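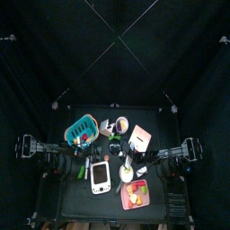

Two arms, one basket: an hour with the Namach robotics club

Hajnalka Katona is talking before I've got my coat off. The club's in its second term and there is a table to show me, dark gray mat, black cloth round it, toy food all over the place. A pear slice, an egg, a pepper. Teal basket at the back.

"The basket is the whole point," she says. "Everything starts with the basket. If they can get something out of it and onto the pink tray, we're happy."

Simple enough? No. The students voted to use both arms at once, which doubled the work. Jenő Vörös, 16, wrote most of the code that keeps the grippers from meeting in the middle. "They met a lot in March," he says. "Very loud."

They practise by recording. One student steers, the arms copy, the run gets saved. The target is 600 runs before the regional meet and they are on 179. Estrella Xolalpa keeps the tally and isn't worried. "We do 70 on a good weekend. The little things are slow though. I hate the clip."

The clip is green, shaped like a bow, and small. Grippers don't like small. Round things are not much better - the brown ball rolls if you so much as breathe near it, and Jenő wants it banned. Katona wont have it.

"At the meet they give you objects you have never seen. So we practise with rubbish from everyones kitchen drawer."

Funding? She pulls a face. The club pays for its own spares, and Zsolt Simon's dad lets them have the room until 4. After that it's a dance class.

I ask Estrella what she'd change. Long think.

"More tables," she says, and goes back to her list.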